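十月 館内日誌

午前九時、中央吹抜けにおいて開会の式を執り行った。本年の展示は、聖人の生誕を記念し、その教えを灯籠の絵と文字によって来館者に示すものである。灯籠は合わせて256基、うち47基には近隣の学校の児童が筆で書いた言葉が入っている。設営はHonholm社に委託し、昨夜のうちに完了した旨の報告を受けた。

式典では、はじめに当館を代表して挨拶を申し上げ、続いて聖歌の奉唱が行われた。奉唱の間は館内放送および各店舗の音楽を止めることとし、テナント各位には前日までに書面で協力をお願いしてあった。二階の一部区画で放送の停止が数分遅れたため、明日以降は開始の十分前に防災センターから確認の連絡を入れることに改める。

正午より、三階広場にて参列者への食事の提供を開始した。信仰や立場を問わず同じ床に座って食をともにするという趣旨に従い、席次は設けていない。用意した600食のうち、午後三時までに475食をお出しした。残りは夕刻の部に回し、不足は生じなかった。献立はすべて菜食とし、原材料の一覧を受付と配膳口の二か所に掲示した。
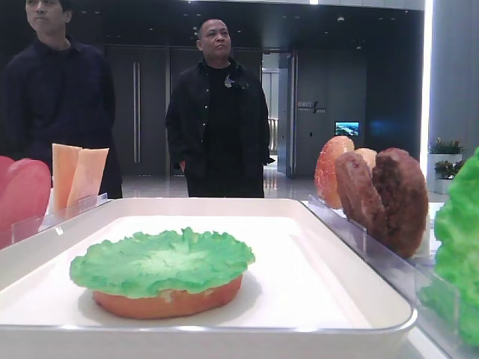
なお、履物を預かる棚が手狭であるとの声を複数頂戴した。Meléndez棟の倉庫に予備の棚があるので、明朝の開館前に搬入する。頭部を覆う布については、受付で貸与する分が足りており、追加の手配は見送った。

午後四時、灯籠の説明板について、引用文の訳語に誤りがあるとのご指摘を受けた。監修を依頼しているDrorkodex研究所に照会したところ、ご指摘のとおりであり、該当する二枚を直ちに撤去した。差し替えの板は今夜中に印刷する予定である。校正の段階で当方も原文との照合を怠っており、今後は掲出前に監修者の確認印を必ず得ることとする。

日没後に灯籠を点灯した。吹抜けの照明を半分に落としたところ、文字がよく読めると好評であった。ただし東側の階段付近は足元が暗く、Wandorex社製の誘導灯を四台追加した。閉館は午後九時。灯籠の消灯と施錠を確認し、夜間警備に引き継いだ。展示は月末まで続く。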